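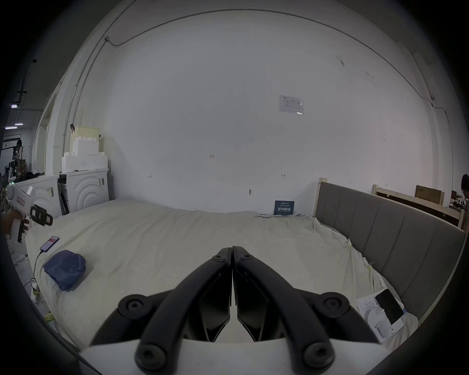
How large a bed can the Household Furnishings Room supply?

Beds are supplied in twin, full and queen sizes, and the frame, headboard and mattress are issued together as one set. Larger sizes are not held in stock. Residents who need an adjustable bed are referred to the housing office at Jollstead.

Household Furnishings Room, Prirevville: Photo Gallery

The Household Furnishings Room occupies 526 square feet on the ground floor of the Sombatkul Building in Prirevville. It receives beds, bed linens, headboards, washing machines and small household goods, and issues them to residents who are moving into unfurnished housing. In the last program year the room furnished 162 households.

The gallery is intended for residents and for partner agencies that send referrals to the room. The accompanying notes set out how furniture and linens are received, stored and issued. Stock changes through the year, and an item that appears in a photograph may already have been issued by the time the page is read. The current stock list is kept at the front desk.

Bed, headboard and appliances

A large bed under an off-white sheet, with a tall gray upholstered headboard stitched in vertical channels. Two white washing machines stand side by side against the wall, with foam packaging stacked on top. A light wooden bed frame rests upright against the wall behind the headboard.

Frames

Bed frames are stored upright, with the longest side to the floor, and are leaned against a solid wall. They are not to be leaned against a door, a window or another resident's reserved goods. Slats are tied in bundles and labeled with the number of the frame to which they belong. Bolts, washers and wrenches are placed in a cloth bag, and the bag is tied to the head end of the frame.

A frame that comes in without its hardware is not refused. It is marked "incomplete" in the Flumida inventory record and set aside until matching hardware has been found. Frames marked incomplete may not be issued, including to residents who offer to supply their own bolts.

Headboards

Upholstered headboards are vacuumed on receipt with a brush attachment, working from the top down. On channel-stitched pieces each channel is cleaned separately, and the seams are checked for loose thread. Stains are treated with a damp white cloth. Colored cloths are not used on gray or beige upholstery.

Headboards with a wooden edge or post are wrapped at the corners before they are moved. Residents collecting a headboard should bring a vehicle in which it can travel on its long edge. It should not be laid flat beneath other furniture.

Sheets and covers

The room holds 400 flat and fitted sheets, in white, off-white, beige and navy. All linens are laundered before they are placed on the shelves and again when they are returned. Pillowcases are issued in pairs. Each household may select two complete sets per bed.

Fitted sheets are folded in quarters and flat sheets in eighths, with the size label to the outside. Linens that have been opened for inspection are refolded before they go back on the shelf. Residents are welcome to unfold a sheet to check its size, and may leave it with the desk afterward if they do not wish to refold it themselves.

Covers with tears longer than a hand's width are withdrawn and passed to the mending table. Mended covers are issued in the ordinary way and are marked with a small stitch at the hem.

Washing machines

Washing machines are issued to households of three or more people, subject to a check of the water connection at the new address. Transit bolts must be in place before a machine is lifted, and the room will not release a machine for transport without them. Where the original foam blocks are available they are kept with the machine.

The supply hose and drain hose are issued new. A printed connection guide goes out with every machine, and spare copies may be requested at the desk. Residents are asked not to run a first load with clothing in the drum; an empty cycle on the warmest setting should be completed first.

A refundable deposit is not required. Households that no longer need a machine are asked to return it to the room and not to pass it on privately, so that the inventory record stays accurate and any safety notice can be sent to the correct address.

Small goods and boxes

Lamps, kettles, dishes and similar articles are packed in cardboard boxes, and the contents are written on two sides. No box should weigh more than one person can lift comfortably. Boxes may be placed on top of stable furniture for short periods, but are moved to the shelving before the room closes.

Power strips are inspected for damaged cords each month. Strips with cracked housings or loose sockets are withdrawn and recycled. Phones and other personal belongings remain the responsibility of their owners throughout a visit.

Draped surface and notice

A wide beige cloth lies in soft folds over a flat surface and meets the white wall behind it. At the back right stands a small dark teal sign with white lettering, which asks visitors in Chinese not to touch (请勿触碰). A few short notations in red, among them the figure 1.23, are written on the wall. 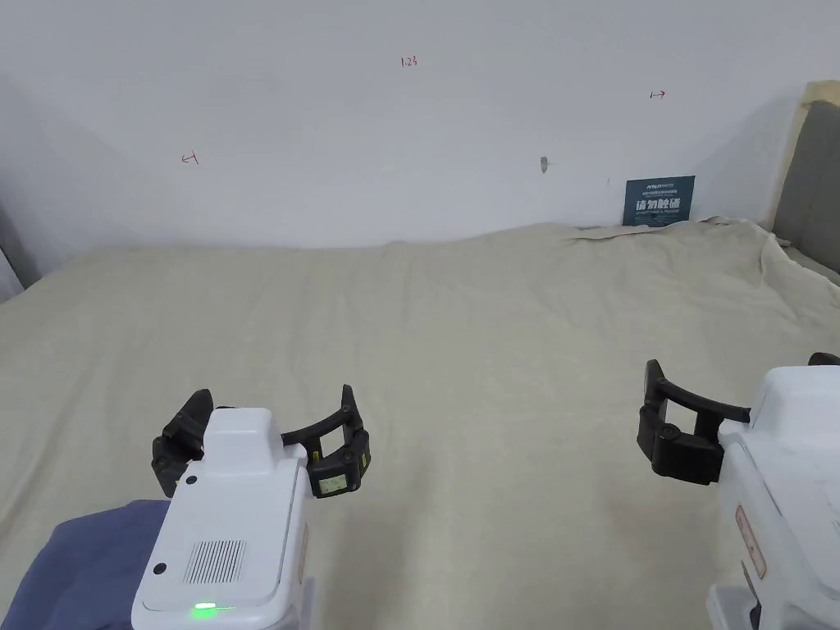
Visiting the room

The room is open by appointment. Referrals are made by a partner agency or by the Jollstead housing office, and appointments begin at 10 a.m. and 2 p.m. Each appointment lasts one hour. Residents who arrive late will be seen for the time remaining and may book a second visit to complete their selection.

Please bring the referral letter, the measurements of the rooms to be furnished, and the width of the narrowest doorway on the route from the street. The room cannot reserve large items without a doorway measurement. A tape measure may be borrowed from the front desk.

Children are welcome when accompanied by an adult. Visitors are asked not to sit or lie on beds until staff have confirmed that the frame is fully assembled. Where a notice asks that something not be touched, the request applies to all visitors. Requests to see such an item more closely should be made to the desk.

Collection and delivery

Items selected at an appointment are held for two weeks. Residents may collect their own goods or request delivery within Prirevville. Deliveries are made to the entrance of the building, and to an upper floor where an elevator is available. The delivery crew does not assemble beds, but an assembly sheet is supplied with each frame.

Mattresses are delivered in a sealed cover. The cover should be removed on the day of delivery and the mattress left to air before a sheet is put on. Covers can be returned to the room for reuse if they have not been cut.

Donations

The room accepts donated furniture throughout the year, with the exception of August, when the annual stock check takes place. Donors are asked to send measurements and a note of any damage before bringing furniture to the building. The following are needed most often:

Queen and full bed frames with all hardware
Upholstered or wooden headboards
Flat and fitted sheets in plain colors
Front-loading washing machines in working order
Table lamps with intact cords

The room cannot accept used mattresses, cribs, electric blankets or any appliance with a recall notice. Donated linens should be clean and dry and may be brought in any sturdy bag or box. A receipt is available on request.

The donation target for the coming program year includes 200 complete bed linen sets. A complete set consists of one fitted sheet, one flat sheet and two pillowcases. The colors need not match exactly, provided that all pieces are of the same size.

Use of the photographs

Partner agencies may reproduce the photographs in printed information for residents, with the credit "Household Furnishings Room, Prirevville." The photographs may not be used to advertise goods for sale. Larger copies can be requested from the front desk of the Sombatkul Building, and requests should state the name of the publication and the intended date of printing.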